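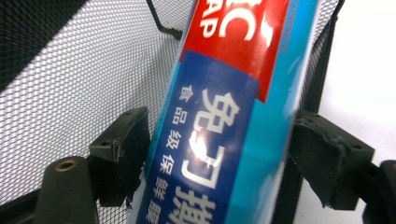

Nullex H2 hand-held demonstration gripper, closed on a roll of cling film at a mesh basket.

Nullex H2 Hand-Held Demonstration Gripper
Part no. NX-H2
Made by Kernton, Clellham

Overview

The H2 is a two-finger parallel gripper carried in the operator's hand. The operator performs the task directly, and the unit records the wrist-view video, finger opening and tool pose for each demonstration. No robot arm is required at the recording site. Recorded episodes are played back or used for training on any arm fitted with the matching Nullex R2 end effector, which has the same finger geometry and camera offset.

The H2 is supplied for pick-and-place, sorting, packing and bin-loading tasks. It is not rated for food contact, for use in liquids, or for holding live electrical parts.

Recording

Recording starts and stops with the thumb switch on the grip. A short press opens an episode and a second short press closes it. A long press marks the last episode as rejected; the data stays in storage but is left out of exports unless the reject filter is turned off.

Internal storage holds 1000 episodes at the default length of 20 seconds. Longer episodes are allowed and reduce the total in proportion. Finger opening is sampled at 100 Hz and time-stamped against the camera clock. The time offset is measured at power-up and written to the header of each episode.

Remote operation

The same grip can be used as the input device for remote control. With the Wan link module installed, hand pose and finger opening are sent to an R2 end effector on a supported arm, and the episode is recorded from the arm side. Use this mode when the workcell has limits that a hand-held demonstration would ignore, such as joint range, fixed guarding or a slow approach speed. Episodes from both modes share one file layout and can be mixed in a single export. The mode is stored as a field in the header.

The link module has its own enable switch. Releasing it stops motion commands but does not close the episode.
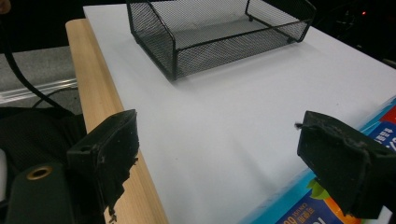

Finger opening must be zeroed before each session, with the pads first fully closed and then fully open. Hold each position until the status light turns steady. Keep the work surface plain during zeroing and leave space around the target. On a white board with the pads opened wide, as here, both pad faces and the mesh tray beyond them stay in view with open surface between. Dust and lint on the pads do not affect the reading but should be wiped off before grasping glossy film or printed packaging. Repeat the zeroing step after any pad change.

Finger pads

Pads are matte black and attach with screws. They are a wear part. Scuffing on the faces is normal and has no measurable effect on grasp recording. Replace both pads when the lower edges become rough or start to shed material, and always replace them as a pair. Pads from the H1 do not fit.

For cylindrical goods, close on opposite sides of the body and keep the long axis clear of the palm side of the housing. A tilted grasp is acceptable if the receiving arm can reach the same angle. Check this with the reach preview in the export tool before recording a full set.

Mounting

Threaded brass inserts in the housing accept tracking markers, a counterweight or the bench stand. Do not exceed the torque printed on the accessory label. Inserts that turn in the housing must be replaced by Kernton service.

Supplied with the unit

H2 gripper with fitted pads
One spare pair of pads
Data and charging cable, right-angle plug
Zeroing card
Carry case

Sold separately

R2 end effector
Wan link module
Bench stand
Pad pack, 12 pairs

Export

The export tool runs on the host computer and writes one folder per task. Each folder holds the video, the opening and pose tables, and a plain text header. Header fields can be edited before export. Pose values cannot.

Known limits

Pose tracking degrades when the camera sees only a bare, evenly lit surface at close range. Fine mesh can produce false matches if it fills most of the view; add a marker card beside the basket or tray. Strong glare on wrapped goods is recorded as seen and is not corrected.

Service and ordering

Technical questions: Hala Hijazi, applications desk.
Orders, pad packs and repairs: Ebenezer Akolgo, Clellham service counter.
Quote the serial number from the underside of the grip.

Page revised 28th December. Replaces the December preliminary sheet.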